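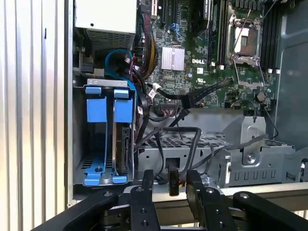

Notebook, price index work, September

Re-ran the regional basket from the raw sheets this morning. The July and August files came from Narthorpe in the old layout, with the outlet code in front of the item code, and the loader had been reading outlet as item for the last block of rows. Fixed in the loader, not in the sheets. The sheets stay as received.

Effect on the headline: small. Effect on the food subindex: large enough to matter. Before the fix, dairy and bakery were rising at nearly the same rate, which looked wrong to me last month and I let it go. After the fix, bakery is well ahead and dairy is close to flat.

Rent still has the lag problem. The survey asks tenants what they pay now, so the series is mostly old leases. New-lease asking rents from the Grolberg listings moved up in spring and our rent line has barely moved since. I tried a blend with a 6 month lag on the listings. It tracks better in the middle of the sample and worse at the end. Not adopting it yet.

Missing prices: 16 items had no quote in August. Of those, 5 were seasonal and get the usual treatment (carry forward at the group's rate of change). The rest were stores that did not report. Clarent has closed its downtown outlet, so its quotes need a replacement outlet, with an overlap month if we can get one. Without an overlap the level difference between the two stores ends up in the index as inflation.

Gasoline: collection date matters more than I had allowed for. Pump prices were taken on one day mid-month. Averaging 2 collection days cut the month-to-month noise, but I only have paired days for part of the year. Keep the single-day series as official, and carry the average as a side series.

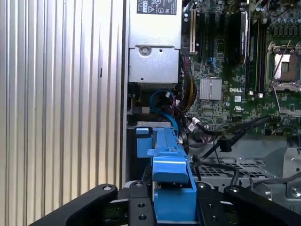
Gintarė Hunt: I would not wait on the rent blend. Run both and publish the gap. If the listings lead by half a year, the people reading this want to see it before it reaches the main line. Also check the weights - bakery may look strong partly from the old expenditure survey.

Weights checked. Bakery's share is from the old survey, as suspected, but swapping in the newer share changes the food subindex only in the second decimal. The group's rise is in the quotes themselves.

Agreed on the rent gap. Will add it as a separate column, labeled experimental, same lag as above.

Open:
- overlap month for the Clarent replacement
- ask Benavides whether their package sizes changed; the cereal unit price jumped with no change in shelf price
- rerun seasonal factors after the loader fix, old factors kept in the archive folder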